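Packing a gift box that opens as nicely as it looks

By Flora Mowat
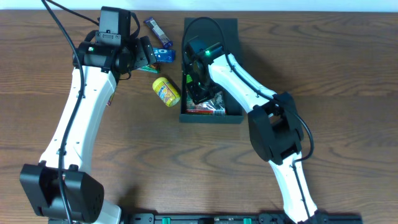 Katia asked under last month's piece on ribbons whether a hinged lid is more bother than it's worth, as hers springs open the minute she lets go of it and she has gone back to plain brown paper in a huff. I sympathise, Katia! A lid with a fold in it does have a mind of its own for the first day or so, but there is a cure for that and I'll come to it further down, once we've got something in the box.

I pack a good many of these over the year. There are birthdays, there are the thank-you parcels for my sister's choir, and every August there is a great rush of them for the village fete, when my kitchen table vanishes and we eat supper off our knees. I like a box with the lid attached because you can't lose it (I have a drawer full of boxes with no lids, and another of lids that fit nothing), and because the person opening it gets that lovely moment of folding the lid back and seeing everything laid out at once. A dark box is my favourite, a deep green or a grey or something between the two, as anything with a bit of shine to it looks so cheerful against it.

What you'll need

A box with a folding lid
Tissue paper, 2 sheets for a small box
Your present, or presents
Something shiny for the small things: foil, cellophane or a crinkly sweet packet
Scissors
A heavy book
Ribbon, if you like ribbon

Getting the box ready

Stand the box on a table with plenty of room behind it. You want the lid to lie right back, away from you, without meeting a wall or the bread bin, and if it's brand new you'll have to coax it. Run your thumb slowly along the fold from one side to the other, pressing firmly, then open and close the lid half a dozen times. Go gently with the first one or two. I once bent a lid back in a great hurry and cracked the paper covering all along the fold, and there was no hiding it afterwards, though I did try with a felt pen.

Now Katia's cure. Close the lid, put your heavy book on top and leave it overnight. I use an old cookery book with 400 pages and a gravy stain, and it has never let me down. In the morning the lid should sit where you put it. If it still lifts a little at the front, give it a second night.

Lining it

Tissue goes in before anything else. Lay the first sheet across the box so that it hangs over the left and right sides, then lay the second the other way, so it hangs over the front and back. Push them both down into the corners with your fingertips. It will crease, and that's perfectly all right, in fact I think it looks better with a few creases in it. What you don't want is tissue stretched tight from side to side like a drum, as the first heavy thing you put in will tear it straight through.

Some people like shredded paper instead. I find it in the carpet until Easter, but it does hold awkward shapes very well, so do use it for anything round.

Putting things in

Start with the heaviest thing and put it flat on the bottom, up against one of the walls of the box. It's tempting to set it in the middle where it looks important, but then it has room to slide in every direction, and you'll hear it doing so all the way to the post office. With one side already resting on the wall you only have the others to pad.

Foil and cellophane packets are a joy to pack because they squash a little and fill up odd corners. Don't try to smooth them flat. The crinkles catch the light when the lid comes back, and a packet that has been ironed out by hand only looks tired. If yours has a fair bit of air in it, leave the air where it is, as it's doing the job of padding for you.

Fill any gaps with scrunched tissue, then close the lid and give the box a small tilt to each side. If you hear a thump, open it up and tuck in some more. A rustle is fine!

If the present is a single small thing in a big box, make a nest for it. Twist a length of tissue into a loose rope, coil it round on the bottom, and set the present in the hollow. It takes far more tissue than you'd expect, so have extra by you before you start.

Closing up

Fold the overhanging tissue in over the top, the sides first and then the front and back. Slip your card in now, on top of the tissue, where it will be the first thing they see. Bring the lid over and press along the front edge. If you have to push hard, the box is too full and something must come out. I know how disappointing that is, having taken out the fudge more than once (and eaten it, I'm afraid).

Ribbon is entirely up to you. For a box that's going to be handed over the same day I tie a single band round the middle with a flat bow. For the post I leave it off and put the whole thing inside a plain outer carton with newspaper packed all the way round, as bows come out of the post looking like something the cat has slept on.

Next month I'll be doing bottles, which several of you have asked for, so please start saving your cardboard tubes.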